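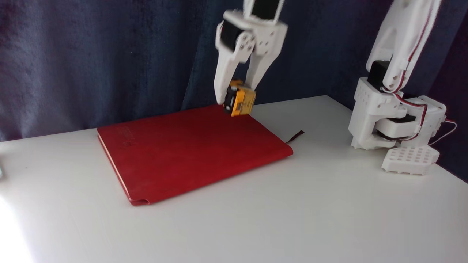 16 September 2023. Third evening with the Prutix kit and I'm finally ready to write down what I think of it, because Xuân Phùng wants a yes or no on buying more before October. Short version: I like it, with complaints. Two arms, printed white parts, black servos at the joints, and the gripper with the odd fingers — one long rounded paddle on the left, one flatter angled plate with a cutout on the right. I was sure the mismatch would be a pain. But look at it pinching that little yellow and black box over the red notebook, tilted and all, and I have to admit the pair makes sense for small blocky stuff. The paddle gives you somewhere to lean the part while the plate does the pushing.

Grip settings so far (scale goes to 100): 7 slips, 195 in the config file gets silently clipped to 100, which cost me half an hour of thinking I had a bad servo. Cirnness support answered the same day and said the clipping is intended. Fine, but print a warning!!

Things I'd tell anyone unpacking one:

- Do the zeroing before you put the fingers on. I did it after, and had to take them off again.
- The wires on the outside of the arm want a tie near the shoulder. The manual shows none. I ended up using 3 per arm and the cable stopped catching on the base.
- The perforated base plate is great, I love it, you can bolt it to nearly anything. Screws for that are not in the box.

Jae-hoon Noh came by and drove it for a while. He's used to the Pirko and thinks this one feels mushy at the wrist when you reverse direction. I went back and tried it his way, and yes, there's some play. Doesn't bother me for picking up parts, would bother me a lot for plugging in connectors (which is what Xuân has in mind, so we need to talk).

Software is called Kim, no idea why. Recording and replaying a move is easy, editing one afterward is miserable. You can't nudge a single point, you have to redo the whole thing. I asked about that too, no answer yet.

To do: print a spare left finger, try the rubber pads, ask Cirnness what a replacement wrist bracket costs, and get Jae-hoon's Pirko over to my bench so we can run both on the same parts.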